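Hand-held grippers, pads closing unevenly

tgilani
Joined July
We run one table with two hand-held grippers, left and right. Since Friday the left one closes a bit late on one side and cloth slides out at the tip. Pads were changed 25 sessions ago. Setup:

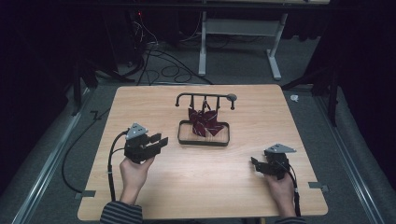

I have already swapped the cables left to right and the fault stays with the gripper. Pad screws are tight. Is it the pads or the pivots?

Koskela_L
Pads. We change ours every 19 sessions at Hernum and never let them go longer.

rwarraich
I disagree. Ours at Fletesmont went 115 sessions on one set. A late side is usually the arm binding. Take the pad off and move the finger by hand. If it drags, clean the pivot and leave the pads alone.

Koskela_L
Depends what you pick up. Cloth is easy on pads, fair enough, but I would still put new ones on first – two screws each and you know.

tgilani
Can't get at the left one until the shift ends. I had the fingers open over the table and took this at pad height: 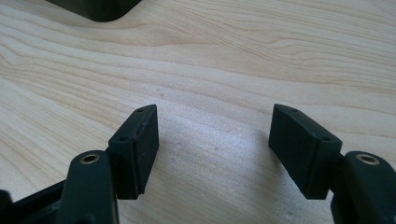 Both pads, open, nothing between them.

rwarraich
Can't judge drag from a still. Do the hand test.

hgondal
Also check the pads are level with each other before you tighten. I use a steel rule across the tops.

tgilani
Will do the hand test tonight, then pads if it moves freely.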